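Talk notes -- parts handling for server refurb -- Nellwood meetup, 3 December 2019

Slot is short. Skip slide 2 if they start late.

Open with the bent pins story. Brestusent job, July, 64 boards in, 11 back on the bench with socket damage. None of it from shipping. All from people setting CPUs down wherever. On foam, on the mat, one on top of a coffee lid.

So -- trays. Cheap fix. Printed, gray, nothing fancy. Bolt or tape down, your call. Say what matters:
- grip the edges, leave the lid clear
- hold it flat
- empty holders stay empty, no screws in there!! 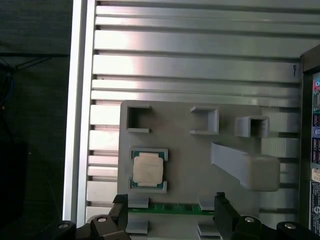 CPU in its brackets, row of empty holders above it.

Point out top edge and bottom edge held, sides open. Easy to get hold of. Ask who here still uses egg cartons. (pause, someone will)

Printing: the Onyeka files are fine, measure your own chips first tho. Our first batch came out tight and we sanded every one. Dont do that, just reprint.

Next bit, moving it to the board. Slow down here, I always rush this.

We use cookies to improve your visit. By continuing you accept our cookie policy. Accept / Settings

Socket open, cover off, check the pins with a light BEFORE you pick up the chip. Not while you're hovering. Pick up by the green edges. Find the corner mark while it's still in the tray. 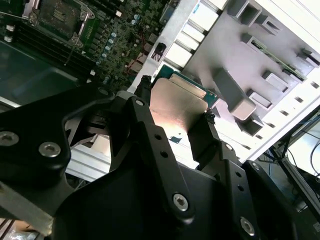

Straight down, no sliding. If it doesnt sit, lift it right up and start over -- never nudge. Then look at it level from the side, then the lever. Paste comes after, and wipe the old stuff off the spreader first.

Enell checklist is on the handout, one page. 200 copies so take two.

Numbers slide: 573 swaps logged since the trays went in. Give the number, move on, they can read the rest.

Questions. If someone asks about static: wrist strap, yes, always, see back of handout.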